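# About Pesirum

Pesirum is a home organizing company. We sort out drawers, closets and work corners for households and small offices, and we sell a short line of drawer trays and labels under the name Parura.

Adom Nartey started the company after several years of fitting kitchens. He kept going back to finished jobs and finding good drawers that were hard to use: scissors under the tape, tape under the mail, batteries in three places. He began offering a sorting visit along with the fitting work, and the visits became the whole business.

We now have 3 people on staff and work out of one unit at Korletey, on the ground floor. Last year we sorted 3594 drawers. Of those, 723 were what our customers call the junk drawer, and we still get more calls about that one than about anything else.

## How we work

A visit starts with one drawer. We empty it, group what was in it, and ask the customer which things get used every week. Those go at the front. Scissors get a fixed place near the front corner, with the handles where a hand can reach them, and nothing is stacked on top. Pens, glue and tape go behind. Anything without a clear use goes in a bag for the customer to look through later. We don't throw out other people's belongings.

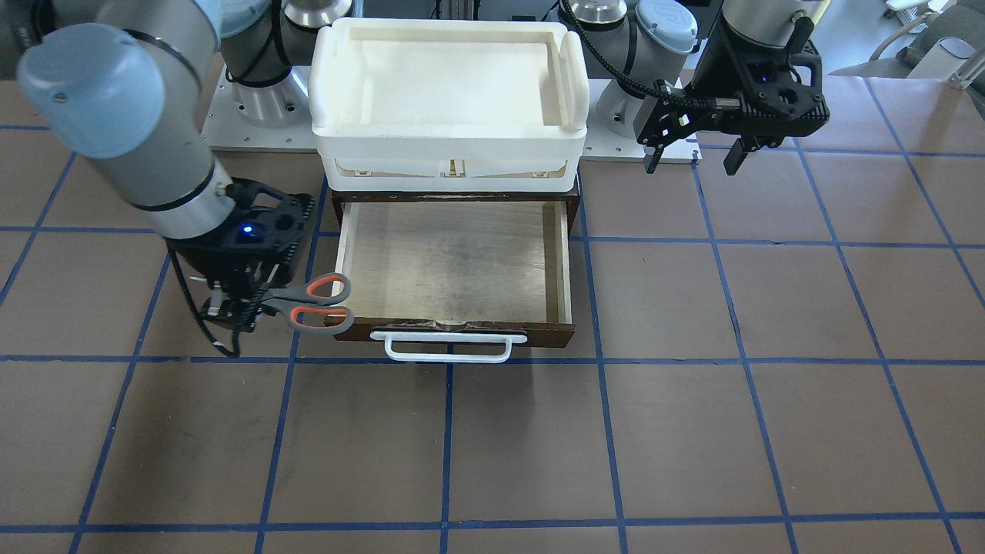

## Parura trays

The trays come in two depths and fit most standard drawers. They have no lids and no small compartments, as customers told us they stopped using those after a few weeks. If your drawer is an odd width, send us the inside measurement and we will tell you whether a tray will fit before you order. Labels are plain white and peel off without a scraper.

## Offices and schools

We also do supply rooms. Our largest job so far was the Borkotness building, where we labeled 1049 drawers and shelves over one May. Office work is quoted by the room, and home visits are quoted by the hour.

## Visiting us

The Korletey unit is open on Saturday mornings for tray pickup and returns. Bring your measurements if you want help choosing a size. Home visits are booked by phone or through the contact form, and Adom answers most of the messages himself.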